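Asking prices are not rents

Most of what gets said about rents in this country comes from listings. A site collects the asking prices of apartments on offer, takes the middle one, compares it with the same month a year earlier, and sends out a press release. By afternoon the figure is in the news as "rents," with no word about what was measured.

An asking price is what a landlord hopes to get from the next tenant. Rent is what the current tenants pay. The two can move in opposite directions for a year or more, because most households in a given month are somewhere in the middle of a lease and their payment does not change at all. A listings index tells you about the edge of the market. It is useful for that, and it tends to move early, but it should not be used to say what families are spending.

I spent part of the spring on the rental file for Stavine, a city small enough that the records can be read one by one. The local listings feed had 1,566 ads for May. After removing repeats, 239 of those turned out to be units already advertised under another headline, often with a different price. Another 84 gave no unit size, so they could not be matched to anything. The published median used all of them.

Repeats do not cancel out. A unit that rents in three days appears once. A unit priced too high sits, gets taken down, gets posted again, and is counted each time. The index therefore leans toward the apartments people have declined to rent.
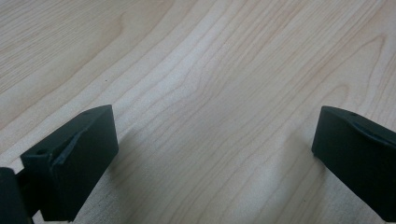 The city's own lease register is the better source, and it has faults too. It covers 3,355 leases, reported by owners when they renew a license, so small buildings come in late and some never do. What it does have is the price paid and the date it took effect. With those two fields you can sort leases by age and see the spread inside one building. Plotted by start date, the payments look like the grain in a piece of pale wood: broad, widely spaced bands on one side and thin lines packed tightly together on the other. A median throws that away. In Stavine the older leases were far apart in price and the recent ones sat close to one another, and a single number for both groups described neither.

Benedikt Camenzind, who edits the Bellamy rent survey, has argued that the public wants one number and will take a bad one if no good one is offered. I agree with the first half. His answer is a blend of new and continuing leases, weighted by how often tenants move. My objection is that the weight is itself a guess, revised every spring, and a change in the weight can look like a change in rents. Brametti publishes two series side by side and lets the reader deal with it. I prefer that.

The fix I would ask for is small. Any release that uses the word "rent" should state whether it means asked or paid, how many records are behind it, and how repeats were handled. Bameck already prints the first two under its charts - in small type, but they are there. Reporters could leave out any figure that arrives without them.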